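Two arms, one fiddly case: a month with the Tesmont bench kit

I've had the Tesmont two-arm kit on trial since the start of November, and a few of you have written in asking whether it's worth the money. Short version - yes if you like tinkering, no if you want something working by teatime!

Setting it up took me most of an afternoon (the leaflet is thin and the cable page is plain wrong), but once both arms were talking to the laptop I was hooked. Tahsin Roy, who handles support at Tesmont, suggested starting with foam blocks and then moving on to something with small parts. So out came the screwdriver bits, which are much harder than they look, and I've been at them ever since.
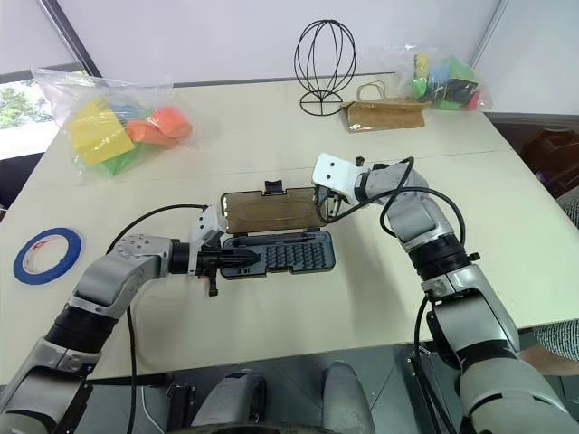 Left arm holding a tool at the bit case, right arm waiting by the lid.

What I like most is how steady the arms feel when you guide them slowly. What I like least is the cabling. It loops over the top of both arms and I'm forever checking it before a big move, so I'd love to see some proper clips in the next version. The grippers are slim enough for fine work, though you do need patience with the angle.

The kit costs £2116 with both arms, or you can hire it through Patance for 46 pounds a day, and I'd try that first. Tharushi Nanayakkara has promised me a go on her Henao set next, so I'll report back on how the two compare. If you've got a Tesmont already, do write and tell me what you've done about those cables.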